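Search this journal Search Advanced

Shares 12 Comments 3

4. Character sheets in shared-world roleplay

4.1 Material

The sheets discussed in this section come from Urkon, a text roleplay board whose members write in a common setting called Lindqvist. A new member posts a sheet before posting in any story thread, and a moderator either approves it or sends it back. We read 234 sheets approved between the board's opening and last April. Sheets copied from other boards were kept if the member had changed at least the name and the home city.

Most sheets follow a template with fields for name, age, allegiance, appearance, abilities, weaknesses and history. The template asks for a history of at least 30 words. Many members write far more, and the longest in our set runs to 790.

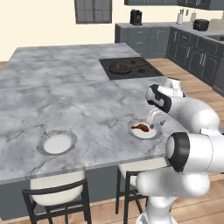
4.2 Weaknesses and how they are written

The weakness field is the one moderators send back most often. In their notes, the usual complaint is that the weakness costs the character nothing in play. "Too loyal" and "cares too much" were both returned with a request for something another writer could use in a scene.

Revised entries tend to move toward the body or toward a debt. One member replaced "stubborn" with a badly healed knee. Another kept the original wording but added a creditor in Pusar, the harbour town where most new characters arrive. Both details were picked up by other writers within the first thread. Emotional weaknesses were picked up less often, even when they took up most of the sheet.

Favourite colours, theme songs and opening quotations have no field in the template, but members add them anyway. We treat these as addressed to other members and code them separately from the history. Moderators did not comment on them in any note we read. 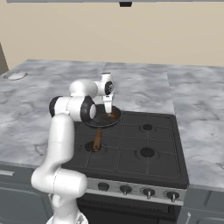 Figure 4. Simulated robot arm with its gripper over a frying pan on a gas stove.

Returning members behave differently. They leave the history short, name one or two existing characters as relatives or rivals, and let the rest develop in threads. A member who writes as Grokon, a disgraced mapmaker, told us that a long history "uses up the story before anyone else gets a turn." Newer members disagreed when we put this to them. Several said the sheet was the part they enjoyed most, and a few had never posted in a thread at all.

Comments (3)

tidewrack
I moderated a board like this for years and the knee thing is real. Everyone wants to help a limping character up the stairs.

Vaughn Mahmoud
Were sheets that never got approved looked at? I'd expect the weakness field to look quite different there.

pell_m
Some of us only write the sheets. Nice to see that get a mention, even if it's one sentence.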